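May 9, 2023

Open day at Cutadeck, over in Prerkcombe. I've been home for hours and I'm still buzzing, so I'm writing it all down before bed. 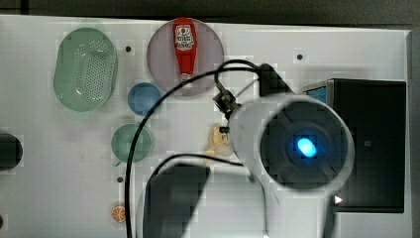 ## The kitchen table

I could have stood at this one all afternoon! A white table with a green colander, a couple of little cups, an orange slice and a ketchup bottle lying on a plate, and then this great round gripper with a bright blue light glowing in the middle of it. I do love that blue. Everything on the table is so ordinary — the sort of stuff my niece had in her play kitchen — and it made the arm look twice as clever.

The woman running it let us pick what it should go for next. I said the orange slice. It missed, had another think, and got it on go number 2, and a boy next to me cheered louder than I did (only just). She told us they'd logged 691 tries on that table since December, and that the cups give them far more bother than the bottle does. I'd have guessed the other way round.

## The rest of it

There were five stands in all, and I got to four. The Zaugg people had a sorting belt, very fast and very noisy, and I came away with a free pencil. Riltley had a cart that followed you about if you wore the orange sash. It followed me right up to the tea urn and stopped so politely that I said thank you to it.

Talk at half past two, 24 chairs and a lot of us standing at the back. I understood the first half. Must look up "compliance", which seems to mean how much the arm gives when it bumps into something.

Missed the early bus home and didn't mind a bit. They're doing another one in December and I've already put my name on the list. Feet sore, new shoes a mistake.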